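Riltby Tea Set

A teapot and small cups for people who like their tea in short rounds. Fill the cups, drink, fill them again. We've had one going in the Grimshaw shop every afternoon for 27 weeks and we still get a little excited when the kettle clicks off!

What you get

One teapot, 4 cups and a card with brewing notes by Zhenhua Jin, who drew the set for Vilevden. Each cup holds 90 ml to the brim, so pour a bit less until you get the feel of it. Gift wrap is free if you ask for it at checkout.

Shape and glaze

The cups are short and wide, with sides that taper in toward the base. The spout is thin and curved, and it pours a fine stream – lovely once your wrist slows down. Zhenhua went through 121 test tiles to settle the glaze. It's a very pale one and it picks up whatever light you give it, so in some rooms you'll see plain white and in others a soft blue (mine goes bluest in the early morning). Dark teas look wonderful against it.

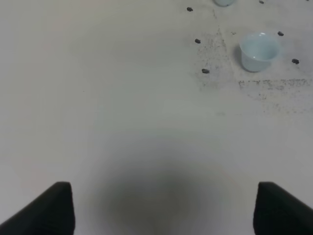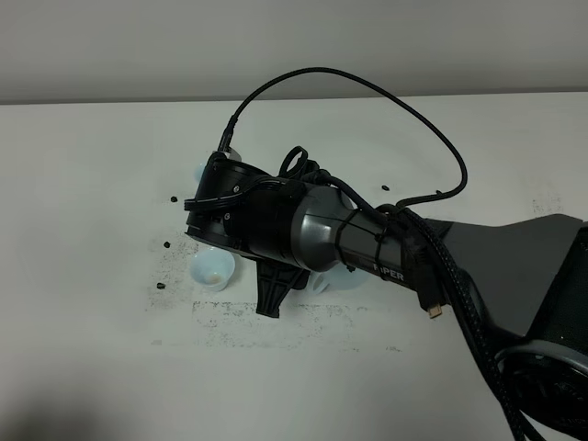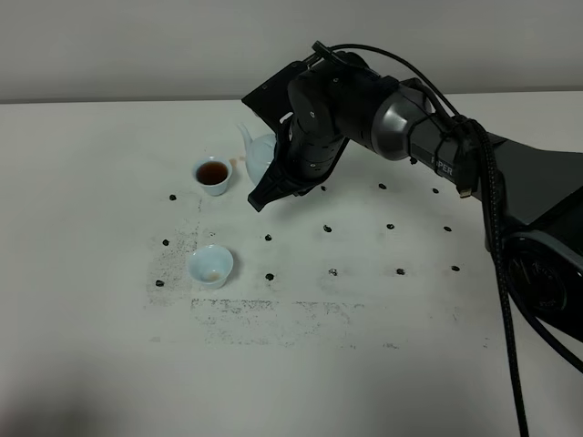
A reddish-brown tea in the back cup, poured close to the rim.

Care

Wash by hand with a soft sponge and a drop of mild soap. Leave the lid off while the pot dries. Tea marks inside the cups come away with baking soda and warm water – rub gently, rinse well. Please keep the set out of the microwave.

Goes well with

The Wakero tray, which has a raised lip for spills, and Jarrah Mudgway's linen cloths, back in stock in March. Jarrah dyes them in small batches and the gray ones always go first.

Spare parts

Single cups and lids can be ordered separately. Write to the shop with your order number and we'll match the glaze as closely as we can.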